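Arbeitsplatte aus Naturstein pflegen – so mache ich das seit Jahren

Als wir unsere Küche bekommen haben, lag bei der Steinplatte genau ein Zettel dabei: »feucht abwischen«. Na danke! Zwei Rotweinränder und einen Zitronenfleck später habe ich mich dann doch mal eingelesen und schreibe euch auf, was sich bei mir bewährt hat.

Zuerst der Tropfentest. Einen Teelöffel Wasser auf die Platte geben, 9 Minuten warten, wegwischen. Bleibt ein dunkler Fleck zurück, zieht der Stein Wasser und braucht eine neue Imprägnierung. Am besten testet ihr neben der Spüle, da ist der Schutz immer zuerst weg.

Dann gründlich reinigen: 700 ml lauwarmes Wasser, ein Spritzer pH-neutraler Steinreiniger (ich nehme den von Samik, der riecht wenigstens nicht nach Schwimmbad), weiches Tuch, fertig. Bitte kein Essig und keine Zitronensäure, auch nicht »nur ganz kurz« – auf Marmor gibt das matte Stellen, die ihr nur mit Polieren wieder loswerdet. Danach trocken reiben und über Nacht in Ruhe lassen.

Am nächsten Morgen kommt die Imprägnierung drauf. Für unsere Platte reichen 200 ml locker. Dünn auftragen, immer in kleinen Feldern, und den Überschuss abnehmen, bevor er antrocknet! Beim ersten Mal habe ich das verpennt und hatte wochenlang Schlieren. Wie lange das Mittel einziehen soll, steht auf der Flasche, das ist wirklich bei jedem Hersteller anders. Fenster auf und den Herd so lange auslassen.

Im Alltag bin ich ziemlich entspannt. Teller und Gemüse dürfen bei mir direkt auf den Stein, nur Öl, Wein und alles Saure wische ich gleich weg. 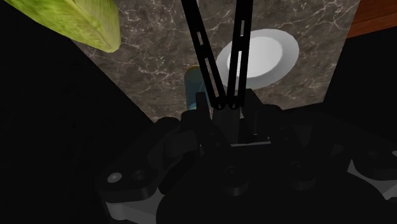 Bei Ölflecken hilft übrigens eine Paste aus Natron und Wasser: fingerdick drauf, Folie drüber, einen Tag warten und feucht abnehmen. Bei hartnäckigen Flecken mache ich das auch zweimal.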